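Teaching a Simulated Arm to Sort Tableware by Remote Control
Final Project Report
Submitted 2023-06-10

Summary

This report describes a student project on collecting demonstrations for a robot arm in simulation. Human operators moved the arm by remote control through a set of short pick-and-place tasks, and the recorded movements were used to train a policy. The project collected 918 demonstrations, of which 511 were accepted for training. The remainder were rejected during review for the reasons given in Section 4. The trained policy was tested in 190 trials.

The work was carried out in the Hlongwane Laboratory as part of the final-year course in automation. The laboratory provided two workstations and access to the Corgate simulator. The project team was responsible for the task design, the operator instructions, the review procedure and the training runs.

1. Background

Programming a robot arm by writing out each motion is slow, and the result often fails when an object is moved by a small distance. Learning from demonstration offers a different approach. A person performs the task with the arm, and a model is trained to produce similar motions from the camera view and the joint positions.

Two methods of demonstration were considered at the proposal stage in February. The first was hand guiding, in which the operator takes hold of the arm and leads it through the task. The second was remote control with a handheld device. Hand guiding requires a physical arm, and the laboratory arm was reserved for another course during most of the term. The project therefore used remote control in simulation, with a short comparison on the physical arm planned as later work.

2. Equipment and Software

Operators used the Zandell hand controller, which reports position and rotation together with the state of one trigger. Movement of the controller was scaled down before being sent to the arm, and the trigger opened and closed the gripper. A foot switch paused the connection so that the operator could return the hand to a comfortable position.

Each demonstration was stored with the camera images, joint positions, gripper commands and a text instruction. The Vateo review tool was used to play back the recordings and mark them as accepted or rejected.

3. Task Design

All tasks took place on a white table against a plain wall. The objects were household items that differ in shape and in how they must be held. Tall, narrow objects such as a drink bottle fall over easily when the gripper closes off center. Stemmed objects such as a goblet can be held by the stem or by the bowl, and the two choices lead to very different approach paths. A shallow tray with a raised rim served as the target area in the placing tasks.

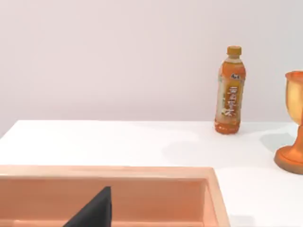 Starting positions were changed between demonstrations within limits set in advance. Early trials showed that operators could not judge depth well from a single view, particularly when an upright object stood beyond the far rim of the tray. The instructions were revised to recommend that the operator first bring the gripper to the height of the intended grasp, then move forward slowly, and correct sideways only after stopping. Operators who followed this order needed fewer second attempts.

The rim of the tray was a further source of difficulty. When the gripper traveled too low, a finger or the carried object touched the rim, and the simulator produced an abrupt motion that was not suitable for training. A minimum carrying height was added to the written instructions. It was not enforced in software, as the team wished the recordings to reflect the choices of the operator.

4. Review of Demonstrations

Every recording was watched in full by a team member who had not operated the arm in that recording. A demonstration was rejected if the object was dropped, if the arm struck the tray or the table, if the final position did not match the instruction, or if the operator paused for a long period in the middle of a motion.

The last rule was disputed within the team. Long pauses do not make a demonstration wrong, but a policy trained on them tended to stop above the object and remain there. After a first training run showed this behavior, the rule was applied to all recordings, including those accepted earlier.

Demonstrations in which the operator missed the first grasp and then recovered were kept. These recordings show the arm returning from a poor position, and it was expected that they would help the policy in similar situations.

5. Results

The policy performed most reliably when the object stood well apart from its neighbors and the approach path was clear. Performance was weaker when the bottle stood close to another object. In those trials the arm often began the correct approach and then drifted toward the space between the two objects.

Grasps on the goblet were mixed. Some operators had preferred the stem and others the bowl, and the policy at times aimed at a point between them. A stated grasp preference in the operator instructions would have produced a more consistent set of recordings.

6. Limitations and Further Work

The results apply to simulation only. Contact between the gripper and smooth objects is simplified in the simulator, and the lighting changes very little from one recording to the next. The policy should not be assumed to work on a physical arm without further training.

The team recommends that the next group add a second camera view for the operator, fix one grasp per object, and repeat a small part of the collection by hand guiding on the laboratory arm. The operator instructions and the review rules are stored with the project files in the laboratory archive.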